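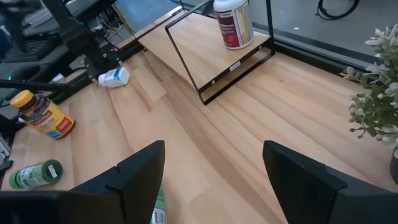
*A green bottle with a white label on a wood-strip tabletop.*

**Jurdale bottle refill scheme gets its second summer**

July 2019

The refill counter at Jurdale's covered market is staying put. Was due to close at the end of the month, lease up, no news for weeks. Now the landlord has agreed terms and it carries on through August at least.

Shoppers brought back 1,978 bottles in the scheme's first year, just short of the 2,000 target. Shampoo and washing-up liquid did best. Hand soap slow, apart from a rush before Christmas.

Mushi, the shop running the counter, says the deposit stays the same and old tokens will still be honoured. Bottles need rinsing before they come in. Lids on please, and leave the label alone, the staff need it to see what was in there.

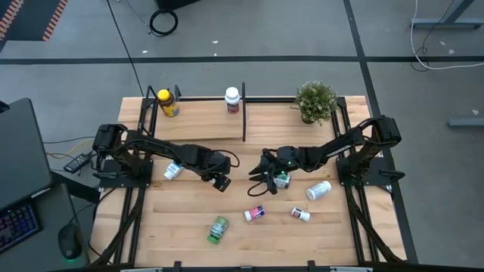
Opening hours are changing though. The counter will shut at 4 on weekdays, an hour earlier than now, and Saturday mornings are being added after a lot of people asked. No Sunday opening planned.

Two new suppliers as well. Lillance is bringing in an unscented laundry liquid, and Nitinel will do a surface cleaner, sold by weight like the rest. Prices werent confirmed when we went to press but the shop says they'll be up on the board by the weekend.

Not everyone's happy. Stallholders at the north end have complained about the queue blocking the side door, and the market office has asked for it to run along the wall insted. Tape going down this week.

Parking is free for the first 2 hours, behind the market, entrance on the station side.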